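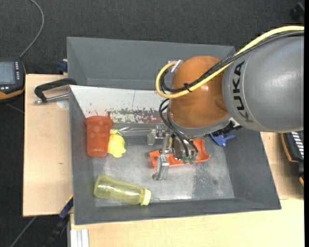
Marta Ivitz
October 18, 2022

3.2 What ends up in the bin

Figure 3. The open gray bin on the pale work surface, with toys along its left wall and an orange-red plastic piece lying nearly flat.

I started this part of the study in April, thinking toys would be the easy category. They weren't! The orange-red piece in Figure 3 is a good case - flat and angular with a round hole at one end, curved and scooped at the other. So is it a shovel, a part of something bigger, or just "plastic, other"? My sorting sheet had 41 labels and I still went back and forth on it. In the end I logged shapes first and names second, and the Clallia list (1279 entries, almost 80 of them toys) got a lot easier to live with. I kept five entries as "unsure" and left them that way.

Contact: Clallia study desk | © 2022 Vistix | Back to top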